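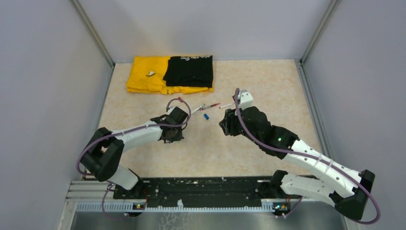

Issue 9

## Do you really need a capsule wardrobe?

September must be coming, as the emails telling me to own fewer clothes have started again. The latest is from Prulo, which wants me to get down to a small set of matching basics and will happily sell me the set. I own plenty of basics. They're folded in a drawer, plain tees mostly, a yellow one and a black one near the top, and they were fine last year.

The pitch rests on a claim that the average closet is mostly unworn. I went looking for where Prulo got that. The page cites a Skandmont survey, the survey page cites a blog post, and the blog post is gone. What I could find out is that Skandmont asked around 2000 people, all of them already on its mailing list for storage boxes. I wouldn't bet much on that.

Then there's the cost. Buying the Prulo set means getting rid of clothes that still fit, and the suggested drop-off is the bin outside the Hwang store on Flistska Street. Ask at the counter where the bags go and you'll get a shrug. I asked 2 different people on a Monday and got 2 shrugs.

If your drawers won't close, sure, clear them out. My own test is dull: anything I haven't worn in a year goes in a bag, and the bag sits in the hall for 7 days in case I change my mind. I usually pull one sweater back out. Then I don't buy anything to replace the rest, which is the step the emails leave off.

Replies welcome, especially if you've worked out where that bin gets emptied.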